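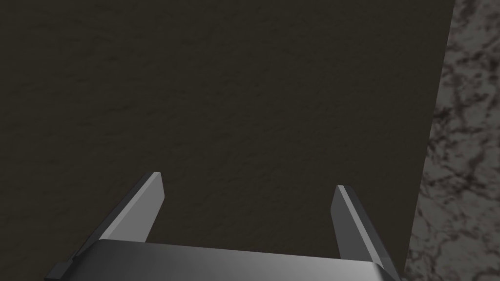 Jununeo to Open Simulation Lab to the Public on Saturday

By Johanna Ortner
May

Print this page | E-mail this page

Jununeo will open its robotics lab to visitors this Saturday from 10 a.m. to 4 p.m. Admission is free, and no registration is needed except for school groups.

The main demonstration will be Menimer, the company's simulator for teaching robot arms to handle everyday objects. Visitors will see a two-finger gripper at work over virtual countertops and blocks, then take the controls themselves at one of 19 workstations. Each turn lasts ten minutes. Children under 12 must be with an adult.

"Most people who come in have never moved a robot arm, even on a screen," said Trevor Cheetham, who runs the lab. "We start them with the gripper open and close to a surface. Getting it to the right height is harder than it sounds, and they usually want a second try."

Menimer currently includes 539 practice tasks, from picking up a single block to clearing a counter. Surfaces such as stone and rough plaster can be swapped between runs, so that a control program does not learn to depend on one background. Engineers will show how a task is set up, run and scored, with talks at 11 a.m. and 2 p.m. in the first-floor meeting room.

Kofler, which supplies the lab's computing equipment, will have staff on hand to answer technical questions. Jirno, a training company that uses Menimer in its evening courses, will give out course schedules and take sign-ups for the fall term.

Last year's open day drew 400 visitors. The lab has added 2 demonstration sessions to the program this year to shorten the wait at the workstations.

Parking is available behind the building, with the entrance on the north side. The lab is wheelchair accessible. School groups should contact Johanna Ortner at the Jununeo press office by noon on the day before the event.

Print | E-mail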